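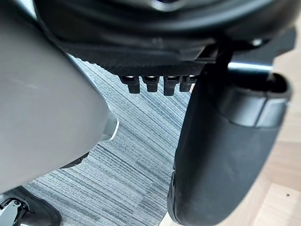

Slide 2 - under the seat

Start here, not with the backrest. Ask who has ever looked under their own office chair. Wait for hands.

Black shell on top, mesh along the front edge, row of small black clips hanging off the mesh. Bracket to the right. Say "clips or connectors", someone will argue.

My point - dust. Wainwright office, Colholm, they hoovered every night and never tipped a chair over. Two years of crumbs and fluff. Gareth Sowerby has the numbers if anyone asks, I dont.

How we do it now:
- chair on its side on an old sheet
- soft brush along the mesh, then a damp cloth
- clips last, fingers only, no screwdriver!!
- check the bracket, tighten if it wobbles

Roughly 4 minutes a chair once you get going. Slower at first, tell them that.

Slide 3 - castors

Hair. Everyone groans, let them. Scissors then tweezers. Pass the tweezers round.

Skip the Radier bit if running late - its on the handout anyway.

Questions, then tea. Next session is November, Floltadlow, sign-up sheet by teh door.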